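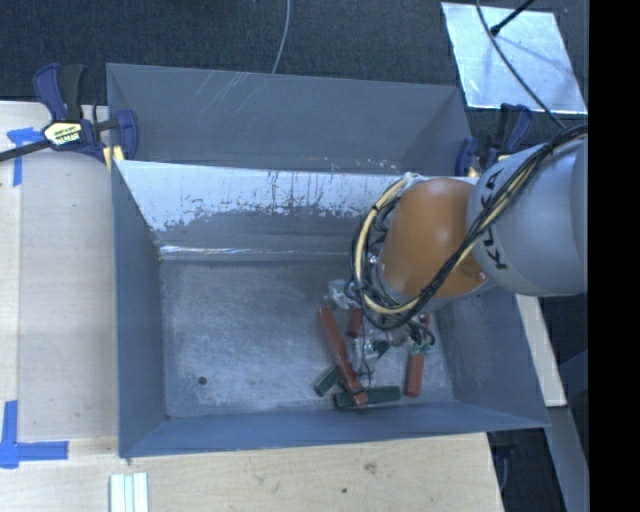

Figure 4. The KUKA arm over the near bin during the tool-picking trials. The cable bundle loops around the left side of the wrist.

4.3 Cable Snagging and Protective Stops

The most serious fault in the trials came from the cables on the wrist, which accounted for more lost time than missed grasps. Of the 600 pick attempts in the February series, 40 ended in a protective stop. The controller log and the overhead video were reviewed for each stop by Reet Raudsepp, who had no part in writing the grasp planner. In 34 of these cases, the stop was traced to a cable that had caught on a tool or on the rim of a bin. The remaining stops were traced to contact between the gripper and the bin wall.

As Figure 4 shows, the bundle crosses the arm diagonally and forms a wide loop beside the wrist. A thin black wire also hangs down in the middle of the tool pile. The collision model supplied with the Navik planner treats the arm and gripper as rigid bodies and does not include the cables. A path that the planner reports as clear may therefore bring a loose wire into contact with the tools. The risk was greatest when the wrist turned more than a half turn between the approach and the lift, as this motion drew the loop tight.

In the typical case, the gripper closed on a handle as planned and the fault appeared only during the lift. The wire passed under a second tool, the measured side load rose, and the arm halted above the bin. In one case the load stayed below the stop limit, and a connector was pulled from its socket. Gripper power was lost and the tool fell back into the bin. No person was inside the work area at the time, and no injury occurred. The event was nevertheless recorded as a safety incident under the Zeltorero test procedure, and all trials were suspended until the wiring had been inspected.

Two changes were made before testing resumed. Wrist rotation was limited to a half turn in either direction, and the lift speed was reduced until the tool had cleared the rim. The limit on rotation makes some grasps near the bin walls unreachable. We consider this loss acceptable for the present study. A cable model for the planner remains under development, and its effect on the stop rate has not yet been measured.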